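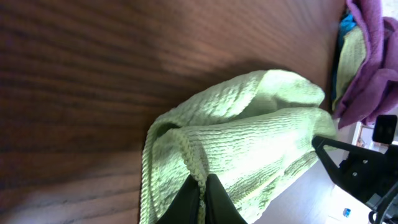 The towel lady of Zenthorpe, and why she wants you to quit folding in thirds

I went over to Zenthorpe on a Tuesday to talk to a woman about dish towels. I realize how that sounds. But I've been hearing about her from readers for months (so many emails!) and I finally called the little linen shop she runs, Clilar, and asked if she'd sit down with me. She said yes, on two conditions. I couldn't print her name, and I had to bring my worst towel.

I brought two. I couldn't pick.

The shop is one long room with shelves up both sides and a kitchen table at the back where she does her folding, her paperwork and, by the look of the crumbs, her lunch. She pushed aside a stack of invoices and poured me coffee before I'd gotten my coat off. Then she held up my first towel, a thin printed thing from a gift shop, and stretched it tight between her hands.

"This is a picture," she said. "Somebody printed a lighthouse on it and called it a towel. Do you dry anything with it?"

I admitted that I mostly moved water around with it.

She likes a waffle weave, or anything with a bit of a ridge to it, and she can talk about that for a very long time. The way she explains it, a flat towel only touches the dish with one side of itself, and a textured one has all those little walls and pockets for the water to go into. "You can feel it working," she said. "A flat one, you go over the same plate three times and you're annoyed by the end of it."

Her own kitchen has nothing but green ones, she told me, light green, all the same. She buys them for herself at cost and keeps nine going at once. When I asked why green she looked at me like I'd asked why she had a door. "I like green."

I wanted to know about folding, as that's what most of you write to me about. I'm a thirds person. My mother was a thirds person. You fold the long way in thirds, then in half, then in half again, and you get a tidy little brick that sits in the drawer.

"And then you pull one out and the brick next to it falls over," she said, and I'm afraid she's right, it does.

What she does is shake the towel out, lay it flat and find the hem first. She runs her fingers along the whole thick edge before she folds anything, and she pinches it as she goes to get the twist out. The hem is where a ribbed towel misbehaves. It shrinks a little differently from the middle, so it wants to curl up into a rope, and if you fold over the top of that you've got a lump in there forever. Once the edges are flat she folds it in half, in half again, and then rolls it. The rolls stand up in the drawer like bottles.

"It takes you six seconds more," she said. "I've timed it. People tell me they haven't got six seconds, and then they spend all evening on their phone."

I tried it on her table. My first roll came out shaped like a croissant! The second was better, and by the time the coffee was cold I had one that stood up without leaning on anything. She picked it up, squeezed it and put it on the shelf with the others, and I've seldom felt so proud.

We got onto washing, and she has opinions there too. No fabric softener, not ever. She says it coats the threads and you might as well be drying up with a raincoat. New towels go through the wash twice before they come anywhere near a glass. And she won't iron them – "I iron for funerals" – although she does have one customer from over on Datuneck Road who irons all of his and sends her pictures.

The thing I didn't expect was how relaxed she is about mess. I'd pictured somebody who couldn't stand to see a towel lying in a heap. But she leaves them bunched up on the table all the time, wherever she happened to be standing when she finished with one. "It's a towel," she said. "Fold it when you fold the laundry. In between, leave it alone."

What about a damp one, though? That goes over the oven rail, spread out to the full width. She was firm about it.

Before I left I asked how many towels a person really needs, and she guessed that most of the people who come in already own enough. She'd still be happy to sell them more. She sold me four.

Clilar is on the main street in Zenthorpe, next door to the Restrepo bakery, and it's closed Mondays. The lighthouse towel now lives under my sink, where I use it on the dog.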